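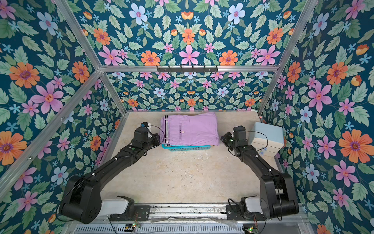 Does training on ugly backgrounds help a folding policy? A little, and mostly when the test background is ugly too.

Ran the wallpaper set again in October. 700 demos, 167 of them with the floral walls up, same two arms, same lavender garment folded on the teal basket. Plain-walls policy got lost on the florals — grasp points wandering all over. Mixed one held up, 33 trials, 2 bad drops.

Havent tried it on stripes yet. Reto Rüegg thinks the gain is just more data and he might be right, need a size-matched run to tell. Next week, if the Tunmont box frees up. Logs are a mess, will tidy teh plots later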